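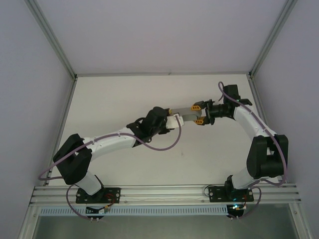 26. März 1999

Heute Abend also die Nachbesprechung zur Zeltwoche in Standunska, und ich bin mit mehr Fragen heimgekommen, als ich hingetragen habe. Der Streit ging wieder um die Zahl. Pastor Veres und der Gast aus Fludley haben sie beide nicht losgelassen, der eine von links, der andere von rechts, wie die zwei Roboterarme, die an der weißen Arbeitsfläche das graue längliche Ding zwischen sich halten. 600 Besucher am letzten Abend, sagt der Gast. Veres sagt, das seien die Besucher der ganzen Woche zusammen, und wer an fünf Abenden gekommen sei, stehe eben fünfmal drin. Ich saß selbst am letzten Abend hinten am Eingang. Das Zelt war gut halb voll, und die ersten beiden Reihen waren wir.

Ich will nicht ungerecht sein. Es war schön, das Singen vor allem, und die Kinder haben am Vormittag gebastelt und die Geschichte vom Zöllner nachgespielt, bis der Maulbeerbaum umfiel. Frieder durfte den Baum halten und hat seitdem einen blauen Fleck am Schienbein, auf den er stolz ist. Aber dann kommt jemand und macht einen Rundbrief daraus, und im Rundbrief steht »Aufbruch«. Den Entwurf haben wir heute vorgelesen bekommen. »Eine ganze Stadt ist in Bewegung.« Standunska war an diesen Tagen hauptsächlich wegen der gesperrten Brücke in Bewegung.

Acht Leute haben am Schluss die Karte ausgefüllt, dass sie besucht werden möchten. Das finde ich viel! Acht Menschen, die ihre Adresse aufschreiben und hoffen, dass einer kommt. Ich habe gefragt, wer denn hingeht, und da wurde es ruhig am Tisch. Der Gast fährt übermorgen ab. Veres hat Konfirmanden bis über die Ohren. Am Ende habe ich drei Karten in der Handtasche gehabt, und eine davon ist kaum zu lesen, Gartenstraße oder Gerberstraße, das muss ich morgen mit dem Telefonbuch klären.

Zum Geld. Das Zelt kam von Purkness und hat mit Auf- und Abbau 2.000 Mark gekostet, ohne die Heizung, die wir im Februar noch für überflüssig erklärt hatten. Die Kollekten haben das nicht gedeckt. Nun wird für Dezember schon das nächste geplant, etwas Größeres, mit Bläsern und einem Redner von auswärts, und dafür stehen 3.000 auf dem Zettel. Woher, steht nicht auf dem Zettel. »Der Herr wird versorgen« ist ein guter Satz, ich habe ihn selbst schon gebetet und auch erlebt, dass er stimmt. Als Finanzplan unter Punkt vier gefällt er mir trotzdem nicht. Gesagt habe ich es nur halb, und Gerhard hat mich unter dem Tisch angestoßen.

Ildikó Bárány saß neben mir. Sie hat die ganze Woche übersetzt, jeden Abend, stehend, und ist heiser. Auf dem Parkplatz hat sie mir erzählt, dass sie am dritten Abend eine Geschichte stark gekürzt hat, die mit dem geheilten Hund. Ich habe sie gefragt, ob sie ein schlechtes Gewissen hat. Sie meinte, nein, bloß Halsschmerzen.

Gerhard sagt, ich sei eine Spielverderberin und ich solle abwarten. Vielleicht hat er recht. Vor Jahren habe ich über den Frauenkreis genauso geredet, und den gibt es noch. Nur möchte ich gern im nächsten Winter jemanden aus dem Zelt in der Kirche sitzen sehen, einen einzigen, den ich vorher nicht kannte – dann nehme ich den »Aufbruch« zurück.

Noch zu tun: Thermoskannen an die Schule zurück, die große hat keinen Deckel mehr. Liederhefte zählen lassen. Gartenstraße/Gerberstraße.

Kommentare

Hannelore: Den geheilten Hund hatten wir auch, vor zwei Jahren. Da war es noch eine Katze.

Martin S.: Ein bisschen hart, finde ich. Man weiß nie, was so ein Abend bei einem Menschen auslöst, auch wenn er danach nicht in der Bank sitzt.

Uta: War es nun Garten oder Gerber?

Friedhelm: Bei uns zählt der Hausmeister die leeren Stühle und zieht ab. Seither gibt es keine Diskussion mehr.

Letzte Einträge

Frieder und der Maulbeerbaum
Zeltwoche, zweiter Abend: kalte Füße
Warum ich beim Fasten nicht mitmache
Besuch bei Tante Lore
Die Brücke ist zu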